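Visual odometry drifts on fleece / low-texture bedding, garment tasks

Forum: Perception and State Estimation

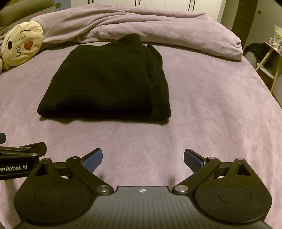
Re: Visual odometry drifts on fleece / low-texture bedding

flenside_dev
Wrist view attached, from the garment folding set. Black knit on a mauve-pink fleece blanket. The pose track is fine while the wardrobe doors and the cushion stay in view. When the gripper goes low over the blanket, feature count drops from 156 to 14 and the estimate slides sideways along the bed. Loop closure pulls it back afterward, but by then the replayed trajectory has a step in it and the policy learns the step.

Setup is Varano front end, default config, IMU fused, fingers masked. Has anyone got a config that survives this?

tomcat_rt
What is your mask? If you only mask the fingertips, the linkage arms and the side plates still produce corners. Those pivot screws are high contrast and they are rigid in the camera view. The tracker reads them as a stationary world and pulls the velocity toward zero.

flenside_dev
Static polygon over the fingers and the main housing. The linkages are outside it when the gripper is open. I will extend it.

quatnorm
Extending the polygon will help, but I don't think it's the main problem. Fleece with a visible nap gives you plenty of weak corners that all look alike. They match to the wrong neighbor and pass the ratio test. Raise the detection threshold and let the IMU carry the low segments.

tomcat_rt
For how long, though? Consumer IMU, unsupported by vision, you have a second or two before position is useless. I would keep the weak features and tighten the RANSAC gate.

quatnorm
Approach and grasp fit in a second or two. Tightening the gate on 14 features leaves you nothing to solve with.

brk_pipeline
We see the same on the Brondurau data. Two changes got us most of the way:

1. Per-frame mask driven by the gripper opening value. Render the linkage at the measured width, dilate by 25 pixels, drop everything inside.
2. Offline batch solve over the whole episode instead of the online estimate. The frames before and after the low segment constrain it from both sides.

The second one matters more. There is no reason to train on a causal estimate if you are not running it causally.

flenside_dev
We do run it causally at deployment, that was the argument for keeping them the same.

brk_pipeline
At deployment the arm gives you forward kinematics. You don't need VO there at all.

quatnorm
Agreed with brk on that. Make sure the hand-eye transform is the same one in both, otherwise you trade the step for a constant offset.

tomcat_rt
Batch solve still depends on correct associations. Bad matches on the nap will bend the trajectory smoothly, and a smooth error is harder to find than a step. Log reprojection residuals per segment before you trust it.

flenside_dev
Ran it overnight. Width-driven mask plus batch solve, Kováčik optimizer, window cap raised to 4000 keyframes. The step is gone on every episode I replayed. Residuals in the low segments are still higher than on approach -- tomcat_rt has a point there. Going to try a Huber loss on those before I regenerate the set.

quatnorm
Try Cauchy as well. Huber still gives the bad matches linear weight.

brk_pipeline
Post the residual plots when you have them. I can run the same settings on ours for comparison.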